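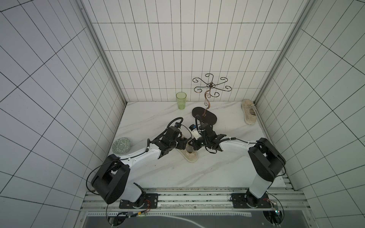

Slide 1. White tile, dark grout lines.

Grout and the Small Bathroom
Speaker notes, Jurgita Venckus
Itham Home Repair Evenings, 28 Dec 2024

Slide 1
Welcome, bathrooms are down the hall on the left, questions at the end. Say who I am: 17 years setting tile, the last few mostly fixing other people's. Tonight is about grout. If anyone came for the drywall talk, that's in May.

Ask for a show of hands: who has regrouted something? Who would do it again?

Slide 2. What grout does
Fills the joint, locks out crumbs and dirt, takes up small differences in tile size. Say this slowly: cement grout does not make a shower waterproof. The membrane behind the tile does that. People seal their grout every year and still get a stain on the ceiling below.

Slide 3. Picking a color
Dark grout on white tile shows the layout. If the lines wander, you will see it from the door. White on white forgives more, but it yellows near the floor and by the soap dish. Mid gray is what I put in most rentals.

Pass the sample sticks around. Get them back this time.

Dark grout can also leave a haze on matte tile and can stain a glaze with fine cracks. Do a test on a spare tile and leave it overnight.

Slide 4. Joint width
Under an eighth of an inch, unsanded. Over that, sanded. Polished marble scratches, so check the bag and try it on an offcut first. Don't go narrower than the tile allows. Measure five or six tiles out of the box and see how much they vary.

Slide 5. The Hinojosa job
Upstairs bath, built as an add-on. Back wall was out of square by more than a tile width over its length. The owner wanted a straight grid with black grout. We moved the cut tiles to the corner behind the door and shimmed one wall. Cost to the owner for the wall work, materials and labor: $2436. Regrouting alone would have been a lot less and would have looked just as crooked.

If Normunds is in the room, let him tell the part about the window trim. Keep it short.

Slide 6. Mixing
Cold water, clean bucket. Add powder to water. Mix, let it rest, mix again. Mix less than you think you need. When it stiffens, throw it out. Adding water at that point gives you blotchy color and a weak joint.

DEMO: small board, float at an angle, pull diagonally across the joints. Wipe with a sponge that is nearly dry. Most of the mess I get called to is from too much water on the sponge.

Slide 7. Corners
Where two walls meet, and where wall meets tub, use caulk. Those joints move. Grout there cracks in the first winter. Buy the caulk from the same maker as the grout so the color is close.

Slide 8. Taking out old grout
Hand saw for a few joints, oscillating tool for a wall. Eye protection and a mask. Go down 2/3 of the tile depth if you can. Don't lean on the tool near an edge.

Questions
Somebody will ask about epoxy. Harder to spread, costs more, good behind a stove. Handout has the cleaning chart on the back. 53 copies printed, extras go to the library desk.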